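In praise of the local paper's letters page

I have read the letters page of my local paper every Friday for thirty-four years, and I would like to make the case for it while there is still one to read. I love it. I love it more than the news, more than the crossword, and a good deal more than the property section, which only makes me cross.

When I moved to Trolberg I knew one person, and she was out at work all day. I bought the paper to find a second-hand bicycle. The bicycles were all too big for me, so I turned the page, and there was a man complaining about a hedge. It was a wonderful letter. He had clearly been saving it up since the spring. He described the hedge, its owner's attitude to the hedge, the history of the path beside it and what the rain did when it came off the leaves on to a person's collar. The following week the owner of the hedge replied, and by the third week other people had joined in, including a woman who had been born in the house and remembered the hedge going in. By the time it was over I knew the names of six streets, where the old dairy had been, and which side of the river people thought was damp. I had learned more about the place than in a month of walking round it.

People say all this has moved online, and it is true that there is a town group with 2,926 members, and I am one of them. I look at it most days. You find out very fast if the water is off. But it is a different sort of reading. Somebody posts that the bus is late and within the hour there are 102 comments under it, most of them three words long, four of them about a cat. By teatime the whole thing has slid down out of sight and I could not find it again if you paid me.

A letter has to wait. I think that is the secret of it, if there is one. You are annoyed on Saturday, you write on Sunday, you read it over on Monday and take out the word "moron", and then you have to put your name and street at the bottom and stand in the queue at the baker's with people who have read it. It does something to the prose! Even the furious ones have a kind of manners. "I was surprised to see" is how they start, when what the writer means is that he threw his toast across the kitchen.

And the range of it. In one week in March we had a letter on the price of parking at Sestero station, one thanking whoever handed in a glove, a long one about curlews, and a correction to a letter from the previous autumn on the subject of who had captained the bowls team. The writer of that last one had gone to the library and looked it up. He was right, too. I cut it out.

My favourite of all the regulars was Wanda Doucet of Mill Rise, who wrote for twenty years or so and never, as far as I know, on the same thing twice. She wrote on drains, on hymn numbers, on the correct way to say Zillska (the stress goes on the second half, and she had no patience with the rest of us). She once wrote to say that she had been wrong about the one-way system, that she had tried it for a year and it was better, and that she wished to apologise to the council. I have never seen anything like it before or since. I would put that letter up on the wall of every school in the county.

I should be fair to the other side. A letters page can be smug. It can be the same five men. There was a bad stretch, after the old editor retired, when it was all about bins and every letter seemed to have been written by somebody who had never put one out. Younger people hardly appear at all, and when they do they tend to get a pat on the head the week after, which would put me off as well. My niece says it reads like a club she wasn't asked to join. I can see that. I told her to write in and say so, and she pulled a face, but she hasn't said no.

What worries me more is the space. It was a full page when I started and now it is half, on the left, squeezed up against an advert for Savolainen the opticians. Some weeks the paper runs a quiz there and holds the letters over. Held over! When I asked at the office I was told they get fewer than they used to, and I believe them, but people don't write to a page that may not be there. Put it back in the same place each week, at full size, and print the dull ones along with the good ones. The dull ones are how you know it's real.

So if you have something on your mind, however small, do write it down and send it. I sent my first one last year, after all that time of only reading. It was about the bench outside the chemist's, and they cut the middle paragraph, and I was thrilled for days. A man I had never met stopped me outside the post office to say he disagreed with every word of it, and we stood there talking until it got dark. He's got a letter of his own going in soon, on benches generally, and I've already started on my reply.
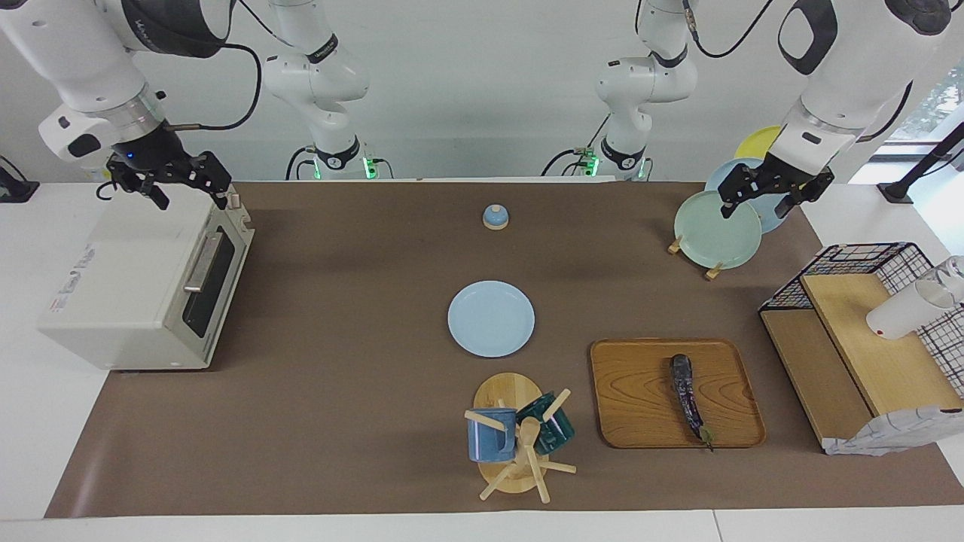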